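3 min read

We use cookies to remember your settings. Manage preferences | Accept

Pale tabletop: how to tell what finish is on it before recoating?

Posted by kunau_bench

I have a light wooden work table that came with a unit I took over in Zanville. The previous tenant left no paperwork. The top is smooth to the hand and there is clearly something on it, but I do not know whether it is hardwax oil, a water-based clear coat or something else. I want to put on a fresh layer in November while the heating is on and the room is closed up.

What I have tried so far: water drops on one corner, left for 40 minutes. No dark spot after wiping. I have not used any solvent. I have 150 grit paper and a tin of Dasura matte oil that I would like to use up if it is compatible. Is there a test I can do at home, and do I need to go back to bare wood? 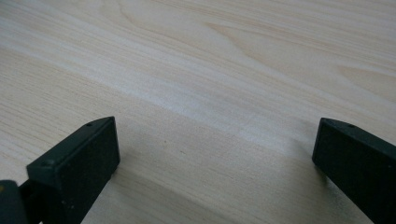
The oil in the tin is the clear type, with no white pigment. I mention it as a friend told me that clear oils turn pale wood yellow, and I would prefer to keep the creamy beige with the slight pink in it. The long soft grain lines should also stay as they are. If sanding in one spot is going to show against the rest, I would sooner do the whole top. The underside has no finish that I can feel, so I can use it for color tests.

Posted by Consolacion Sarmiento

The water test only tells you the surface is sealed. It does not separate oil from a film coat. Do these on the underside of an edge where the top finish wraps over, or in a back corner:

1. Rub with a cotton swab and denatured alcohol for a minute. If the finish goes sticky and color comes off, suspect shellac.
2. If nothing happens, scrape lightly with a sharp blade held upright. A film comes up as thin flakes or clear curls. An oiled surface gives fine wood dust.
3. If it is a film, do not put the Dasura over it. Oil needs to get into the wood. On a sealed top it will stay tacky and you will be wiping it off with mineral spirits.

A slight matte sheen does not settle it. Matte clear coats and hardwax oils can look the same on a pale board.

If it is oil, you do not need bare wood. Clean it, let it dry overnight, go over the full top by hand with the grain, apply a thin coat, wipe off all excess after the time given on the tin. Your 150 is coarse for this step. Use it only if you are stripping, and finish finer. Lay used rags flat outdoors to dry before you throw them out. Oil rags in a pile can catch fire.

On yellowing: clear oil will warm up freshly sanded wood. On a top that already has oil in it the change is small. Wipe some on the underside, wait 3 days, then compare in daylight. If it is too warm, buy a version with a little white pigment and test that as well.

Posted by espiritu167

Just sand it all and oil it. I did mine in one afternoon with an orbital and it was fine. Came out a bit more yellow than before but I don't mind it.

Posted by kunau_bench

Did the alcohol and the scrape in the back corner. Alcohol did nothing. The blade brought up dust, no flakes. I will treat it as oiled, get a finer paper and start with a test patch on the underside.

Last updated: November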